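4.3 Handing the tray from the oven policy to the plate policy

The oven task is the one we were most eager to get right, and it is also where Tramis earned its place in the stack. Everything in Section 4.2 assumed that the object being moved is rigid and that the grasp, once made, stays made. A foil tray breaks both assumptions. It bends under its own load, its rim folds wherever the fingers close, and its crinkled surface throws highlights in every direction. An early version of the planner treated the tray as a rigid box and was very confident about it, right up to the moment the tray buckled.

Tramis splits the task into four stages: reach, grip, withdraw, and place. Each stage is a short policy with its own entry test and its own exit test, and the scheduler may only move forward when both agree. The learned part of each policy predicts a chunk of joint targets from the head camera view and the current arm state. The tests are small classifiers trained on the same images. We kept them separate on purpose. When a stage fails we want to know whether the arm did the wrong thing or the scheduler believed the wrong thing, and a single end-to-end network made that very hard to untangle.

Training used 1869 demonstrations of the full task, plus 321 short recordings that begin in a bad state (a rim folded under the finger, a tray turned sideways at the oven mouth, a grip that caught two trays together). The short recordings were Farah Lau's idea, and we are delighted with how much they helped. They are cheap to collect - the operator sets up the mistake by hand and then teleoperates only the recovery - and they cover the part of the state space that a skilled operator almost never visits.

The withdraw stage deserves the most attention. With the door down, the oven mouth leaves little vertical room, and the open door extends the region that the tray has to clear before it can be lowered. Figure 6 gives the head camera view for this part of the task, with the left arm at the oven and the destination plate across the mat. 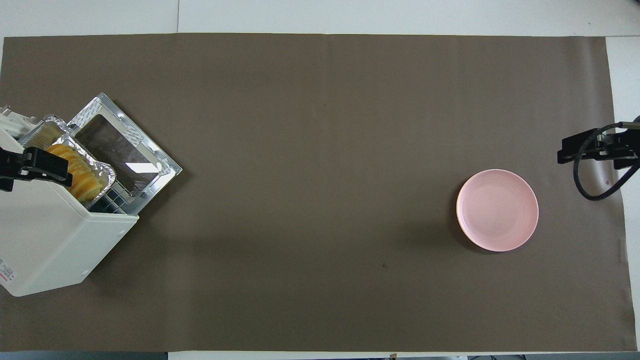 Figure 6. Head camera view during work at the oven. Left gripper at the front foil tray; pink plate and right gripper at the far side of the mat.

Two features of this view shaped the perception module. The first is the door glass. It reflects the overhead lights as a bright white patch, and our first segmentation model was quite happy to label that patch as foil. Masking the door by hand worked in the lab and nowhere else, so Orsolya Szilágyi replaced the mask with a consistency check: a region counts as tray only if its position, as estimated over several camera frames, agrees with the predicted motion of the gripper. A reflection fails this check almost as soon as the arm moves. The check adds very little computation and removed the most stubborn source of false grips in our logs.

The second feature is that one tray can sit partly over another. From the head camera, the rims of two nested trays may be separated by only a thin band of pixels, and the grip policy has to choose the nearer one. We condition the policy on a single target point, selected by the perception module and then tracked until the fingers close. We tried conditioning on a full mask as well. The mask version was slightly better when the rims were clearly apart and much worse when they touched, probably because small errors in the mask boundary shifted the grasp from one rim to the other.

Force is handled below the policy. The Hostach controller runs a simple impedance law with a low stiffness along the pull direction and a higher stiffness vertically, so that the fingers can give a little if the tray catches on the rack. We were surprised by how forgiving this made the whole stage! Policies trained before the change could be reused without retraining, and the traces became visibly smoother.

The place stage starts once the exit test reports that the tray is clear of the door. Here the two arms share one workspace, and Tramis reserves space by time: each arm submits a swept volume for its next chunk, and the scheduler holds back the arm with the lower priority if the volumes meet. The right arm keeps a parked pose beside the plate until the left arm requests a transfer. This is conservative and costs some idle time. A tighter schedule is possible, and we return to it in Section 6.

We evaluated the complete sequence over 139 trials, with plate position and tray order varied between trials. The withdraw stage accounted for most of the remaining failures, usually because the rim folded and the tray tipped forward before the exit test fired. Recovery from a folded rim succeeded more often than not, but recovery from a tipped tray rarely did, and we now stop the arm in that case. Results by stage are listed in Table 3, and the ablation without the short recordings is in Table 4.

Contact: Emese Kozma, Prorkach Manipulation Group | © The authors | Back to top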